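August, late evening

Home after eight with sore shoulders, which is a silly thing to have from moving a robot about by remote, but I do hunch when I concentrate and the stool in the Hellasthorpe workshop was never built for anyone with a back. I had soup and toast and I'm writing this in bed before it all goes out of my head.

We are still on the old desktop computer, the one lying on its side with the panel off. The plan is that I drive the arm through each little job by hand control, over and over, and Povero (which is what we call the learning program, after a great deal of arguing) studies the recordings and has a go by itself. Lacson have asked for 3000 goes by the end of the job. I did 40 today and was terribly pleased with myself until I worked out what was left, and then I went and put the kettle on.

The morning was poor. I kept coming down too fast, and 13 of my first tries had to be thrown out, quite rightly, as I don't want it learning my bad habits. After lunch I slowed right down and pretended I was threading a needle for my gran, and it went much better! There is a lovely moment when you stop thinking about the controls at all and simply reach.

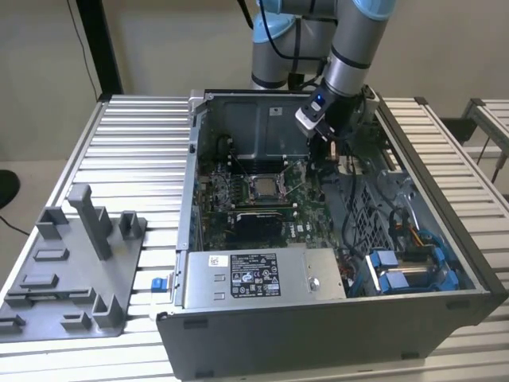 What I find hard is the memory. My own fingers know how hard to push because they feel the thing give, and through the controls I have only my eyes, so I'm forever leaning in and squinting past the gripper to see the board. I asked for a second view from lower down and was told perhaps next month, if the Foren money comes through. I shall believe it when I see it.

I did let Povero try by itself at the end of the day, 2 goes and no more. The first was dreadful. The second hovered for ages, just as I do, and I felt oddly proud of it, like seeing your own walk in a child. Then it stopped and I switched off the lights and ran for the bus.

Must remember to take a cushion tomorrow, and ask about the stool again.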